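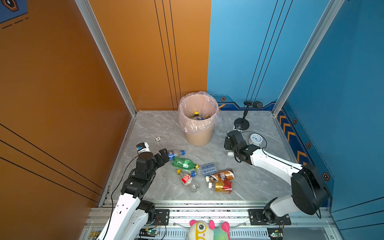 Stedeo is a raw image file format and the open-source conversion library that reads it. It was developed by Ekrem Dursun and Brândușa Preda at Travarska, a camera software firm, and released in April with support for 11 camera models.

Print this article

A Stedeo file stores unprocessed sensor data in a single container, with colour correction values held in a separate header block. Compression is lossless and applied in tiles of 80 pixels a side, so a damaged tile does not prevent the remainder from being decoded. Lens metadata is optional.
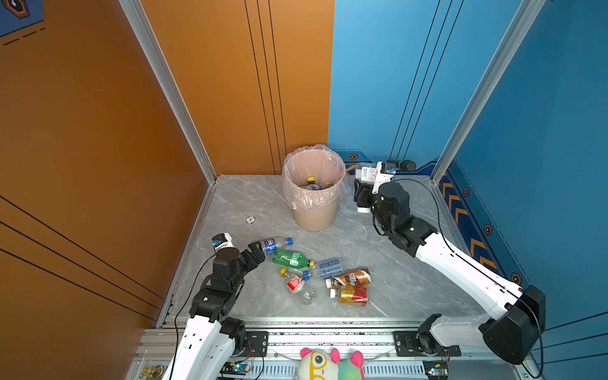
The header may hold up to 323 tags, of which the decoder requires only the sensor layout, black level and white balance. Unrecognized tags are preserved when the file is saved. A later revision by Tülin Oral added an embedded greyscale preview.

The library is written in C. Its test suite contains more than 1,888 files. Duman, a catalogue program, uses it for import but cannot write the format.

E-mail this article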